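The woman who packs the snack boxes

The Hoàng grocery closes at eight, and by a quarter past, its packer is home with her shoes off and a cardboard box next to the sofa. She has been making up snack boxes for the shop's mail customers since February, when the storeroom filled up with rice and she lost her table. She would prefer that I not use her name. "My mother thinks I work in an office," she says.

We talked in her living room on Sun 26 April, with the radiator ticking and a roll of tape making its way under the furniture.

Her first rule is that the box comes before the snacks. "People buy a heap of things and then look for something to put them in. You end up with a box the size of a bathtub and three packets sliding around in it." She uses whatever the shop's deliveries come in, with the top flaps sliced off until the count is settled. I asked whether customers mind getting a used box. She looked at me as if I had asked whether they mind the mail carrier's socks.

There is a fancier way to do it. A subscription company called Clellia sends its snacks in a printed carton with a ribbon and a card about gratitude. She ordered one to see what the fuss was. "Very nice ribbon," she says. "I ate everything in it standing up." She kept the ribbon - it is holding back the curtain.

Her own boxes have no card. What they have is an order of packing, which she defends with more heat than I expected. Flat, tough things can go in early. Puffed things wait. Crackers go in last and get a speech. Little stick sachets are her nuisance item, small enough to slip under a flap and be declared missing by a customer in an angry email. "Then they find it when they flatten the box for recycling. They never email about that."

The shop sent out 179 boxes in its best month, and she taped every one of them. Does she ever get tired of looking at snacks? "I get tired of looking at tape." She has opinions on that too. The cheap kind splits. The kind from Fullero sticks to everything, including, one evening, the cat, who has since moved to the kitchen during working hours.

I had assumed the sofa was for sitting on. It is her counter, her shelf and, when the orders are late, her filing cabinet. She stands the box up close to the arm so it can't wander off while she fills it, and she drops things in over the near side without getting up. Her back, she reports, has no complaints. Her knees were not available for comment. 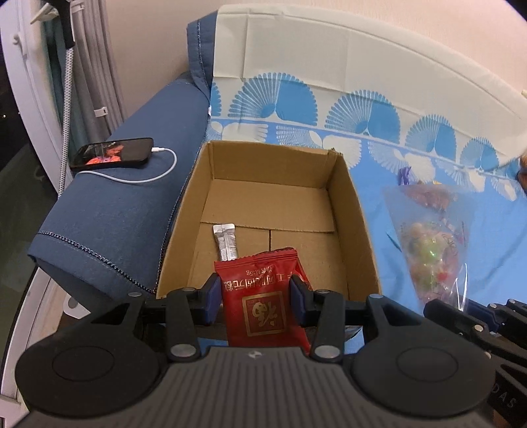
What goes in, and what stays out

"No chocolate once it gets warm. No jars, ever. I sent a jar to Valholm one time and they sent me back a photograph."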